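Fuvier puts a price on its door-opening simulator

Fuvier will charge $932 a year for Nendow, a package of simulated rooms in which robot arms can practice on doors and handles before anyone buys hardware. 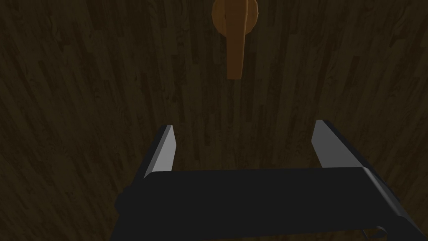

Last updated: 30 March 2026

The firm lists 158 tasks. It has not said how many carry over to a real door, with a stiff latch and a worn hinge.

"The handles are very tidy," said Gerd Janssen, who tests software for Ernum. "Our building's aren't." 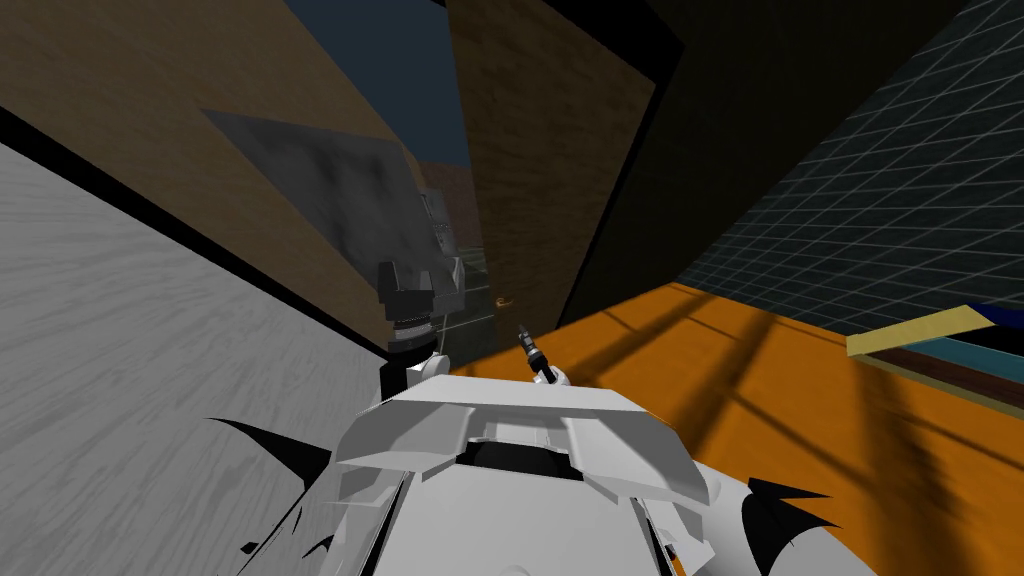 A white two-armed robot in a Nendow room.

A free trial lasts 19 days. Fuvier says test results will follow in December.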